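5. Setting the Grip Profile for Handled Objects

This section applies to Arent Control, release 5 and later. It describes how the operator teaches the planner to hold a cup, mug or jug with one hand while the other hand waits in the open position. Section 4 (joint calibration) must be completed before these steps are carried out.

Caution: Keep clear of both arms whenever the status bar shows ACTIVE. The stop button must be within reach of the operator at all times.

1. Start the Arent Control software and select Profiles, then New.
2. Enter a name for the profile. Names may contain up to 60 characters.
3. Under Active Hand, select Left. The right hand is set to Open by default and should be left in that state.
4. Place the object in the left hand, upright, with the handle turned towards the other arm.
5. Press Close Slowly. The fingers will stop when the contact threshold is reached.
6. Check in the head camera view that the fingers lie around the side of the object and that the rim is not covered. 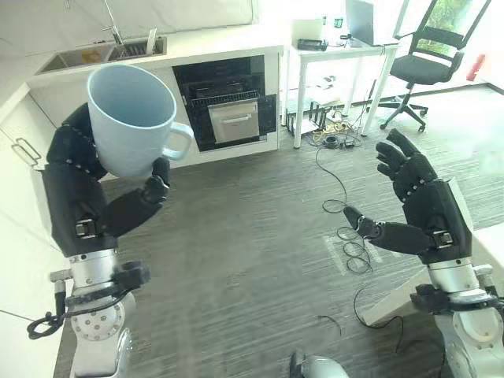
Why does the planner ask for the position of the handle when the hand is holding the body of the mug?
The handle is treated as a keep-out area for the second hand. If its position is not recorded, the planner may choose a path that brings the open hand into contact with it during a handover.

7. Select Mark Handle and click once on the handle in the camera view. A green outline confirms the entry.
8. Press Save. The profile is written to the Odent motion library and may be used by any task on the same controller.

Note: If message 387 is shown, the wrist angle lies outside the permitted range. Release the object, return the arm to its rest position and repeat from step 4.

Note: Message 432 means that the perception module has lost the outline of the object -- this is most often seen with pale or shiny surfaces. Raise the contrast setting by one level and repeat step 7.

Profiles made with earlier releases must be converted before use. The conversion tool is described in Section 9.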